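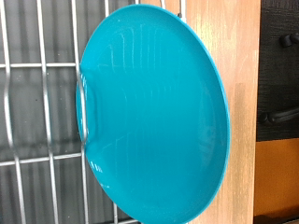

*Slide 1. Teal plate, wire rack.*

## Notes for the talk: saving water in a shared kitchen

Speak slowly here. Say good morning, thank Komerari for the room.

Start with the question: who in this room has read their water meter since January? Wait for the hands. Please do not skip the waiting, it is the best part.

Then tell the story of our house in Dristemness. We are five households with one kitchen and one meter. The first bill I opened there was 647, and I thought it was a mistake of the company. I called them. It was not a mistake.

What we changed:

- the tap in the kitchen has now an aerator
- the slow leak under the sink was repaired (I paid 20 for the part)
- dishes are washed in a basin, and rinsed together at the end

Pause. Drink some water. Next slide.

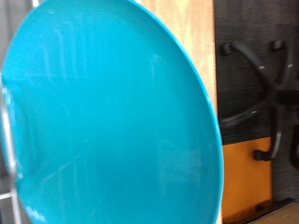
Makis Andreadis wrote to me after the first version of this talk that the basin matters less than the leak, and that I should put the leak first. He had let his own toilet run for a whole winter and never heard it.

I agree with him in part. If there is time, explain how to test a toilet with food color: a few drops in the tank, wait, look in the bowl. If the color comes through, the flapper must be changed.

Leave the handouts by the door. Questions until the bell.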